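Ticket 442: Label printer drops jobs after switch reboot
Status: Resolved
Opened by: Oluwatosin Onyeka
Assigned to: Henrike Hamann
Site: Slanina, ground floor
Opened: 7 November 2023

Problem as reported
Jobs sent from Gasto to the label printer show as "sent" but nothing prints. Started after the switch was rebooted for the firmware update. The test page from the printer's own panel prints fine. Restarting the printer clears the fault for a few minutes, then it returns.

Checks so far
Printer answers ping from the print server (Boron). Port 9100 opens from Boron, closes again before any data is accepted. Spooler log on Boron has 1,770 timeout entries for this queue and none for the other queues on the same server. Swapped the patch cable, no change. Moved the printer to a different switch port, no change.

O. Onyeka: Can we raise the priority? Shipping is writing labels by hand.

H. Hamann: Raised to 3. Please leave the printer powered on so I can watch the lease table.

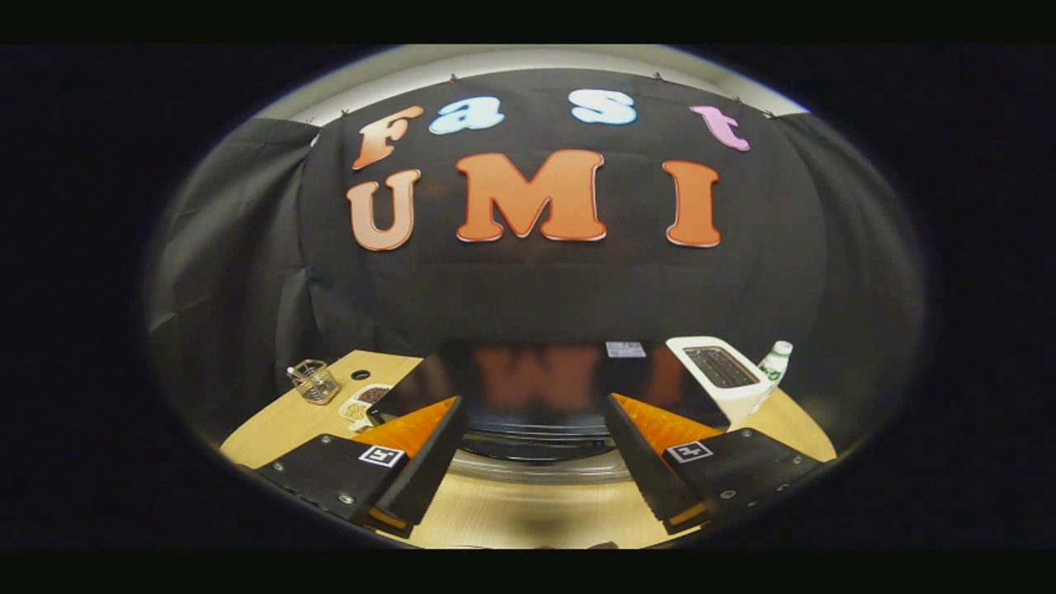 Lease table on the switch side shows the printer's reserved address handed out a second time. The reservation was stored in the old config and did not survive the reboot, so the address went back into the general pool. A handheld scanner picked it up. Both devices were answering ARP, and Boron kept whichever reply came last.

Fix applied
1. Released the scanner's lease and forced a renew. It took a new address.
2. Re-entered the reservation for the printer by MAC address.
3. Cleared the ARP cache on Boron.
4. Restarted the spooler and purged stuck jobs from the queue.
5. Saved running config to startup config.

Result
Sent 5 test labels from Gasto, all printed. No new timeouts in the spooler log after an hour.

O. Onyeka: Printing normally here. Purged jobs have been resent from Gasto.

Follow-up
Compare reservations against the Humano asset list before the next firmware update. Remaining fixed addresses to be moved out of the pool range, separate ticket.

Closed by H. Hamann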